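Grapadora Greka: siete meses en mi mesa y sigo encantada

La compré en diciembre, harta de la anterior, que doblaba una grapa de cada tres. Me la recomendó Bram Koster, con quien comparto la encuadernación del fanzine, y ya no pienso volver atrás.
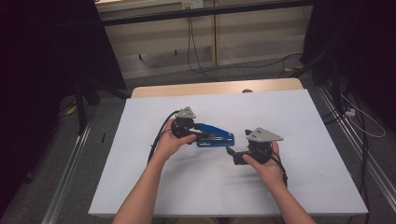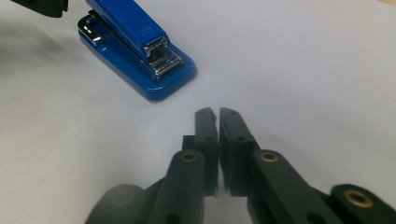 Lo que más me gusta es el tacto. Baja suave, sin ese golpe seco que te deja la palma dolorida cuando llevas un buen rato dándole – ¡y mira que le he dado! Para el último número grapamos 192 ejemplares en una tarde y se me atascó una sola vez. Con papel de 80 gramos va finísima; con las cubiertas de cartulina hay que apretar con ganas y a veces la pata de la grapa queda un poco levantada.

Usa grapas corrientes. Probé las de Tedel y las de Peeters y me quedo con las segundas, que cierran más planas (las otras tampoco van mal, ojo).

¿Pegas? El muelle del cargador salta con mucha alegría al abrirlo, cuidado con los dedos. Y me habría encantado un brazo más largo para el cosido central, porque ahora tengo que curvar el pliego y marcar antes el lomo con plegadera.

Para cuadernillos, apuntes y facturas, la volvería a comprar mañana mismo.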